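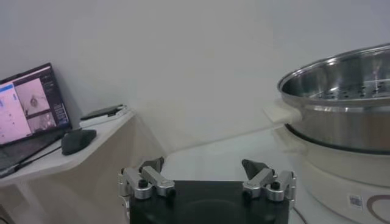
Who may stand inside the marked line during the steamer demonstration?
Only the operator. Visitors stay behind the line until both arms are parked.

7. Open-day setup, Plelelby station

7.1 Place the steamer on the white table, with the cooker cord clear of both arms.
7.2 Open both grippers before any approach to the pot.
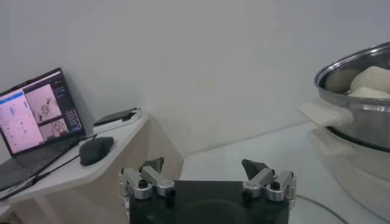 7.3 Run program 692 – lid off, buns to the plate.

CAUTION: Steam burns. Keep hands away from the rim.

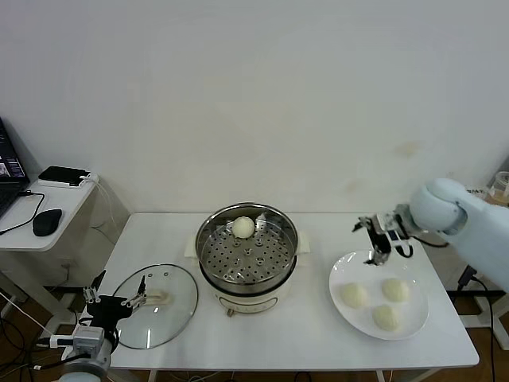 Figure 13. Lid on the table, three buns on the plate, one in the steamer.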